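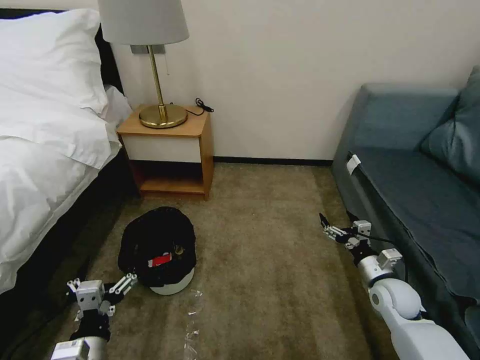

Bedside lamp and nightstand

Last updated: 05/10/2026

The Flummont Constabulary regrets to confirm a death at the Bodstead guest house. Officers were called by the night clerk and secured the upper floor within 4 minutes.

The deceased, a courier, had signed for a parcel worth 900 crowns. The parcel has not been recovered. A reward of 100 crowns is offered for its return.

Inspector Rosalind Bellamy took statements until dawn. Each guest reported hearing one voice through the wall, reading aloud from a list of names. Mr. Manríquez, in the next room, wrote down the last of them before the reading stopped.

It was the inspector's own. She has asked to remain on the case.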